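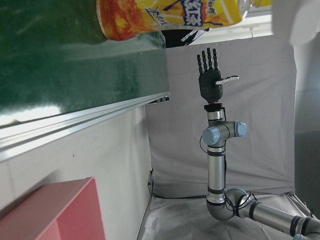

A black hand with a white thumb on its silver arm, and an iced tea bottle close by.

The Slow Colleague
By a contributing writer, March 19, 2022

At the Vemetti packing plant in Kernville, the morning shift begins at six, and for many years the first sound was cardboard. People opened the flat boxes with their hands, put drinks and snacks inside, closed them and pushed them along to the next table. There is still cardboard. But since last April there is also a training room at the end of the corridor, where the packers take turns to teach a robot hand how to hold a bottle.

I came to Kernville because I wanted to know what this does to the people. Most articles about automation speak with the company and then with a professor. I spent my two days in the lunch room and the training room, and the workers agreed to talk with me if I left out their names.

The plant has 172 employees. When the company announced the project, many of them thought this number would soon be smaller. "We did the math in the car park," one packer told me. "My husband told me to look for something else before the others started looking." She did look, for one month, and then she signed up for the training group, which pays a little more per hour.

The group has 20 members. They have all packed mixed boxes, the orders in which every box is different, and this is the work the company wants to automate first. Boxes with only one product are already packed by an older machine from Prirnilard, which does it fast and well. Mixed boxes are more difficult. A bottle of tea is smooth and it rolls. A bag of rice crackers breaks if you squeeze it. A human packer feels these differences without thinking, and so it is hard for her to explain them.

This was the part that surprised me most. The workers had never needed words for what their hands know. Now they sit beside a technician and must say why they take a bottle near the neck when it lies down, but around the middle when it stands. One older man, with 20 years at the plant, told me he went home with a headache in the first week. "I had to watch myself like I was a stranger," he said. He also told me he had become a little proud. His way of turning a bottle with the thumb was written into the training notes, and the technicians call it by the name of his table.

Not everybody is happy. The union asked for a written promise that no packer will lose a job because of the project, and it received a promise for 2 years only. A woman from the night shift said to me that two years is a short time when you have a mortgage. She did not join the group, and she thinks those who did are helping to dig a hole. She still eats lunch with them.

There are smaller changes too. The packers in the group have less pain in their shoulders, because they sit for half of the shift, but they miss the talk at the tables. In the training room you have to be quiet and pay attention. The Ó Néill bakery across the road used to sell most of its buns to the packers at the ten o'clock break. Now the breaks are at different hours, and the bakery has started to open later.

The plant manager told me that the robot will work beside people and will take the heavy and boring orders. I have heard such sentences in other factories, and I cannot say if this one will be kept. The next talks with the union are planned for April. Until then the training group continues, and on my last afternoon a new packer was learning from the older man how to turn a bottle with the thumb.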